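Grirneck Grasp Comparison, tabletop set
README and data card

Maintained by Samran Klinhom
Last edited in May

What this is

Recordings and trial notes from a comparison of two grippers on one arm, picking up ordinary objects from a tabletop. The comparison was made to decide which gripper stays on the arm for the next stage of the Grirneck project. The recordings turned out to be useful to other people in the building, so they were cleaned up and put in one folder with this file.

If you only want the trial table, open trials.csv and skip to "Columns" further down.

If you want to train something on this, read "Known problems" first. Several of them will bite you.

Contents of the folder

trials.csv — one row per grasp attempt
episodes/ — one subfolder per attempt, with head camera video, wrist camera video and joint states
objects.txt — short names used for the objects, with weights where we had them
calib/ — camera calibration files, old and new
notes/ — scanned bench notes, mostly legible
tools/ — the scripts used to cut and check the episodes

There are 530 attempts in total. Attempts that were stopped by the operator are included and flagged. Attempts where the recorder failed are not included, and their numbers are skipped, so do not assume the episode folders run without gaps.

The grippers

Both grippers are parallel, two-finger types, and both take their commands over the same wrist connector.

Gripper A is the stock one that came with the arm. The fingers are stiff and the pads are thin. It closes fast and reports its opening reliably.

Gripper B is the Limsakul unit. It is slower to close and has a softer pad. It reports its opening too, but the value lags behind the motion by a noticeable amount. We did not correct for the lag in the recordings. The script tools/shift_grip.py will do it if you want it done, and it takes the shift as an argument so you can choose your own.

Finger pads on gripper A were trimmed with a Dremel partway through, after one corner kept catching on the table. Rows recorded with the trimmed pads have pad_rev set to 2. Everything else on gripper A is pad_rev 1. Gripper B was left alone and its pad_rev is blank.

Cameras

There are two views per episode. The head view looks down on the table from above the arm and is the one most people want. The wrist view comes from the small camera mounted at the gripper and is mainly good for the last part of the approach, when the arm is blocking the head view.

Both are saved as compressed video. Exposure is fixed on the head camera and automatic on the wrist camera. Small print on the objects is generally not readable in either one, so please do not plan on reading labels out of this set.

Object layouts

Objects were placed by hand. We kept the spacing small on purpose, so that the fingers would have to go in near things they were not supposed to touch. An attempt has one target object and the rest are clutter. The target name is in the target column and everything else on the table is in the clutter column, separated by semicolons.

The bottle layouts were the ones we argued over most. A clear bottle is hard for the depth camera to see, and the cap is often the only part with a solid reading.

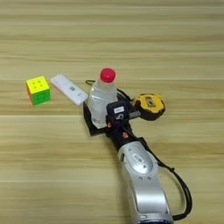
Head view, bottle layouts: red-capped water bottle at the gripper, with the cube and the tape measure among the clutter.
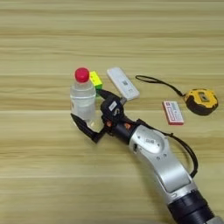 For bottle targets the approach height was set from the cap and then lowered by a fixed offset. The offset is in the z_off column. It was tuned by eye at the start and then left where it was, which means that it is a little low for one of the bottles and fine for the other. The two bottles are listed as bottle_a and bottle_b in objects.txt. They are close enough in shape that we mixed them up a few times early on, and rows where we are not certain which one was used say bottle_u.

The cube was a good target for gripper A and a dull one. With gripper B the soft pads sometimes turned it slightly during the close. That is recorded as a success if the cube was lifted, with rotated set to yes.

The tape measure was worth including for its shape. The fingers can come in across the flat sides or across the rounded edge, and the planner did not always choose the same way. Approach direction is stored in radians in the yaw column.

How an attempt was run

1. Operator places the objects and types the target name.
2. Arm moves to the start pose.
3. Recorder starts.
4. Planner proposes a grasp. Operator accepts it or asks for another.
5. Arm approaches, closes, lifts and holds for 4 seconds.
6. Arm puts the object down and opens.
7. Recorder stops. Operator enters the result.

Asking for another grasp was allowed once per attempt. If the second proposal was also bad the attempt was stopped and flagged with result set to stop. We wanted to keep the operator's taste out of it as much as we could, but some of it is still in there. The proposals column tells you whether one or two were shown.

Columns in trials.csv

episode — folder name
gripper — A or B
pad_rev — see above
target — short name from objects.txt
clutter — short names, separated by semicolons
yaw — approach direction at the wrist
z_off — height offset, bottles only
proposals — 1 or 2
result — lift, slip, miss, touch or stop
rotated — yes, no or blank
operator — initials
calib — old or new
remark — free text

What the results mean:

lift: the object left the table and stayed in the fingers for the whole hold.
slip: the object left the table and dropped or slid during the hold.
miss: the fingers closed on nothing, or the object never left the table.
touch: the arm moved a clutter object by enough to notice. This overrides lift. If you disagree with that rule, the remark column usually says whether the target was also lifted.
stop: operator stopped the attempt.

What we found

This is a short version. The notes folder has the long one.

Gripper A was better in tight layouts. Its fingers are thinner and it fits into gaps where B pushes things over. Most of the touch results belong to B.

Gripper B was better on smooth or rounded objects, the bottles above all. With A, a bottle taken low would sometimes tip during the lift. B held it more steadily, and the slower close gave the bottle time to settle against the pads.

Neither gripper did well on flat items lying on the table. Going low enough to get hold of them meant brushing the surface, and the force limit stopped the arm in many of those attempts. A wedge-shaped fingertip would probably help. We have not made one yet.

Trimming the pads on A stopped the catching. It may also have cost a little grip on the bottles, but the runs before and after were not balanced well enough to say so with any confidence.

We kept gripper A on the arm. The next stage has more clutter and fewer bottles. Someone with the opposite mix should probably pick B.

Known problems

Wrist cable. The cable beside the arm moves around from attempt to attempt and can hide part of the table in the head view. If you segment the arm by color or by a fixed mask, the cable will leak through. Check your masks by hand.

Calibration. The head camera was bumped and recalibrated. Use the calib column to choose the right file. Applying the new file to old episodes puts the projected gripper visibly off to one side. This has already caught one person.

Clock drift. The two video streams and the joint states were stamped by different machines. They were synced before each session and drift slightly over it. For most uses it does not matter. For anything that depends on the moment of contact, realign using the closing motion.

Object names. Early rows use longer names than the later ones. tools/fix_names.py maps them. The file as shipped has already been through that script, but the scanned notes still have the old names.

Lighting. Ceiling lights only, with blinds closed for most sessions. A few late afternoon sessions had them open, and the tabletop looks warmer in those. They are marked "blinds" in the remark column.

Train and test split

There is no official split. Please do not split at random by frame, as neighboring frames are nearly the same and your numbers will look much better than they should. Splitting at random by episode is not much safer. Layouts were often reused for several attempts with only the target changed. Split by layout, using tools/group_layouts.py, which writes a layout id for each episode.

Not suitable for

Judging how either gripper performs on heavy objects. Nothing here is heavy.
Measuring grip force. We did not record it.
Anything where a person shares the workspace with the arm.

Getting the files

The folder is on the Fultcombe server under shared/grasp. Copy it to a local disk before running the scripts. Reading the videos over the network is slow and group_layouts.py opens every one of them.

Changes

v2: names unified, calib column added, stopped attempts restored after being left out of v1 by mistake.
v1: first copy.

Corrections go to Samran Klinhom. Please give the episode folder name and say which view you were looking at.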